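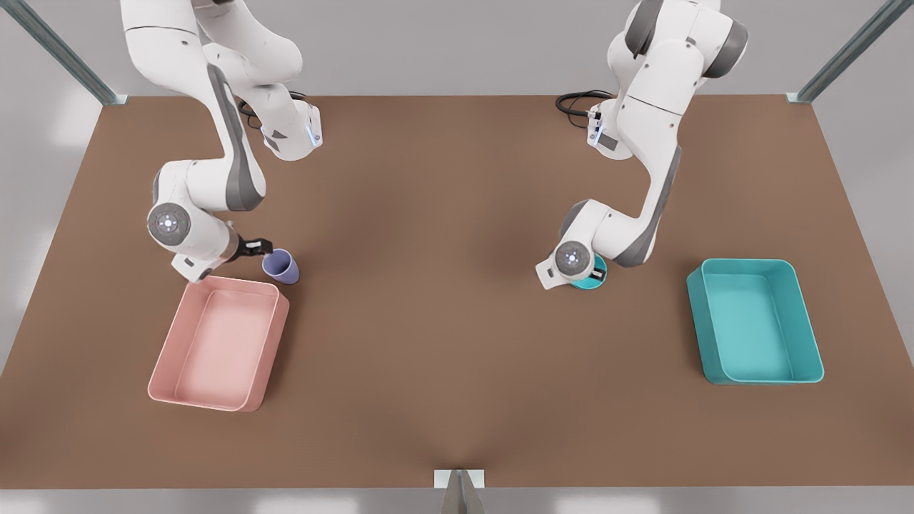 Two white-and-grey robot arms over a brown tabletop (render).

Home Reviews Research Life Writing Funding Contact

Prerik, the policy brief planner: worth the money?

If you work in a university and have ever been asked to turn your research into "something a minister could read on the train", you'll know the particular dread I'm talking about. You've got a 9,000-word paper, a deadline, and an email from the engagement office with a smiley face in it. So when our department bought a handful of licences for Prerik last April I put my hand up straight away, mostly to avoid the dread, and I've been using it on and off ever since.

Prerik is made by a small outfit called Pleltley, and it does one job. You paste in your paper (or your notes, if the paper isn't finished, and mine never is) and it walks you through making a short briefing out of it. You get boxes for the problem, the evidence, what you'd like someone to do and who that someone might be. It doesn't write anything for you. It just nags, quite politely, until every box is full and the whole thing fits on two sides of A4.
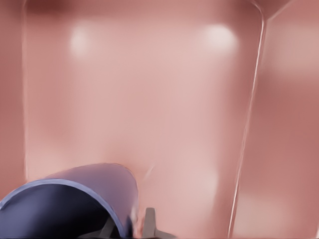 Words: Omolara Amadi | 2018-01-14 | Filed under Reviews

The nagging is the good part! I'm a waffler. My first go at the evidence box was longer than the limit by a mile, and Prerik turned the counter orange and asked which of my sentences a reader could live without. Most of them, as I found out on the second read. I got it down to 100 words and I still like that paragraph more than anything in the paper itself.

I also love the reader settings. You tell it whether the brief is going to a council officer, a select committee clerk or somebody at a charity, and the prompts change a bit. For the council officer it wanted to know what my idea would cost and which budget it would come out of, a question I had never once asked myself in four years of working on rural bus timetables. Embarrassing, but useful.

Now the grumbles. The contacts list is poor. You can store names and jot down when you last wrote to them, and then you can't sort it by anything except surname, so my list of almost 40 people is really just a phone book. Before this I kept everyone in Kudo, which is ugly and slow and has a login page that forgets me every week, but at least I could pull up everybody interested in transport in one go. I've ended up running the two side by side. Not ideal.

The export is fussy too. PDF is fine. Word comes out with the headings in a strange blue and the footnotes all renumbered from the top of each page, so I spend ten minutes tidying before it goes anywhere. I wrote to Pleltley over the summer and had a nice reply saying the footnotes were on the list. They're still on the list.

And a small thing that drives me up the wall: it logs you out after a short break. Go and make a cup of tea, come back, type your password again. It has never lost my work, I'll give it that.
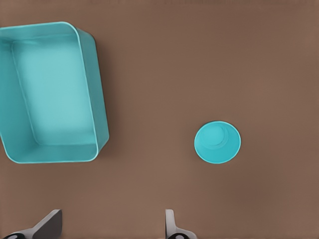
Using it with other people

I wasn't expecting to care about the sharing features, but they've turned out to be what I use most. Haruna Miyazaki and I wrote a joint brief in the autumn for the transport forum in Jesolska, with her on air quality and me on buses, and we both worked in the same draft for a fortnight without once emailing each other a file called final_final. Comments sit in the margin and you tick them off. If you both type in the same box at the same time it locks one of you out (always me, it felt like) and you have to wait your turn.

Haruna is less keen than I am. She thinks the prompts push everybody towards the same sort of brief, and that anyone who receives a stack of them will start to notice. I can see that. Our opening lines did look a lot like the ones in the sample briefs on the welcome screen, and we rewrote ours by hand before it went out.

Price and who it's for

Licences are sold per department, so you'll need to talk to whoever holds the purse strings. There's a free trial with everything switched on except sharing, a silly thing to leave out given that it's the best bit. If you're writing your first brief, or your first few, get the trial and do a whole one start to finish. If you've been at this for years and have your own template, I doubt you'd stick with it past the first week.

I'm keeping mine. I've got a brief on evening services due at the end of the month and the orange counter is already cross with me.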